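Polo shirt 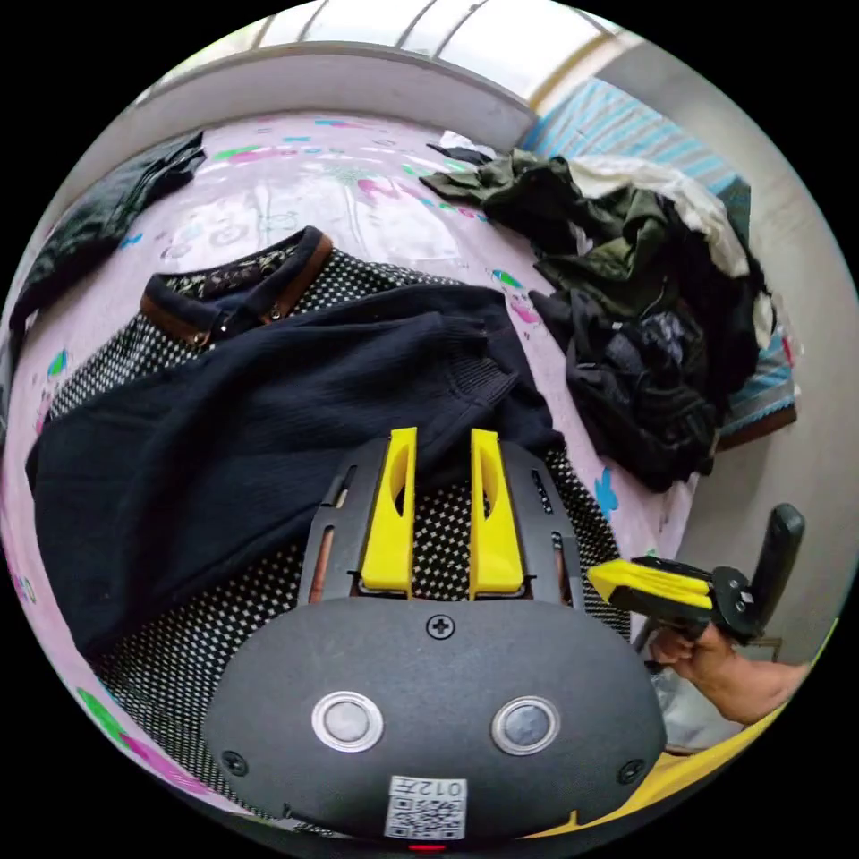
A polo shirt is a knitted shirt with a soft collar and a short opening at the neck, called the placket, which is closed by two or three buttons or by small metal snaps. It can have short or long sleeves and is worn by men, women and children.

Fabric

Most polo shirts are made of cotton, or of cotton mixed with polyester. Piqué has a raised surface and lets air pass easily. Jersey is smoother and hangs closer to the body. When a pattern is knitted in two colours, for example small checks or dots, the yarn is coloured before knitting and the pattern can be seen faintly on the inner side. The collar is often knitted separately, sometimes in a different colour, and may carry a narrow band as trimming.

Production in Letberg

In the town of Letberg polo shirts were the main product of the Tedesco mill. By its last years the mill employed 792 people and made more than 2,000 shirts in a day. Its patterned line was sold under the name Getetti. A part of the old building in Pirnon Street is used today as a textile museum, open from June.

Care and folding

The shirt is washed inside out with the placket closed. It should be dried flat, as a wet knit becomes longer on a hanger. For folding it is laid face down on a bed or table, the sides and sleeves are brought to the middle, and the lower half is turned up to the collar.

See also: Collar, Piqué, Rugby shirt

Last edited Feb 5, 2021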